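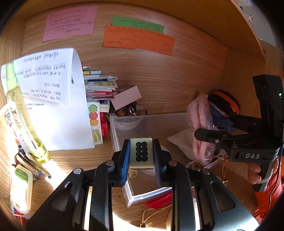
On 2022-04-08, Sinéad Mac Suibhne wrote:

> Hi all, has anyone on the list gone back to work part time while
> still doing hand therapy? I'm 12 weeks out from a flexor tendon
> repair (ring finger, left hand) and my surgeon says I can start
> light duties. My therapist wants me to wait. I type all day and
> I'm also supposed to lift sample boxes, which nobody at work
> seems to think of as lifting. The finger bends okay but it won't
> straighten past a certain point and it swells up by evening.
> Also, is anyone else still wearing the splint at night? I hate it
> with a passion.
>
> Sinéad

Hi Sinéad, and welcome! I don't think I've seen you post before, unless you were on the old list before the move.

I had the same repair, different finger (little one, right hand, bread knife, don't ask), and I went through this exact tug-of-war between the surgeon and the therapist. What sorted it out for me was getting the two of them to talk to each other. I'd been carrying messages back and forth like a kid with divorced parents and getting them a little wrong each time. My therapist at the Aitken clinic finally called the surgeon's office while I sat there, and it took her 6 minutes. They settled on half days, typing fine, no lifting with that hand until the next check. So maybe ask yours if she'd do that? She may have a reason for holding you back that didn't make it into the surgeon's notes.

About the boxes -- get it in writing. My boss at Vudon was lovely, but lovely people forget, and by my second week somebody was handing me cartons of printer paper. After I had a note from the clinic with an actual weight limit on it, it stopped. The note also helped when I asked for a different keyboard.

Evening swelling I had for months. I'd do a morning at the desk, feel great, do a bit more in the afternoon because I felt great, and then at dinner I couldn't get my fingers around a fork. Short breaks worked better for me than one long one, with the hand propped up on a cushion. My therapist also put me in one of those stretchy finger sleeves, and I really liked it, but ask before you buy one (the first one I got on my own was far too tight and left a groove).

The straightening took the longest. I was still nearly 20 degrees short when I went back, and I'd pretty much decided that was that. Then she changed my night splint, and it kept creeping along until July. So yes, I wore the splint at night, and I hated it too! I stuck a piece of old cotton sock under the strap where it rubbed. If yours is digging in anywhere, take it back and have it remolded. They'd much sooner fix it than have you leave it in a drawer.

One more thing and then I'll stop. Is anyone else going to the open evening at Tokedley? They're having a hand therapist come in to talk about scar massage, and there's parking behind the building if you come in from the Remari side. I've got room for one in the car. It's room 4, the one by the stairs, and it starts a bit earlier than last time.

Let us know how you get on, Sinéad, and if anything suddenly gets worse or you feel a pop, please call them the same day and don't wait for us lot to answer.

Peg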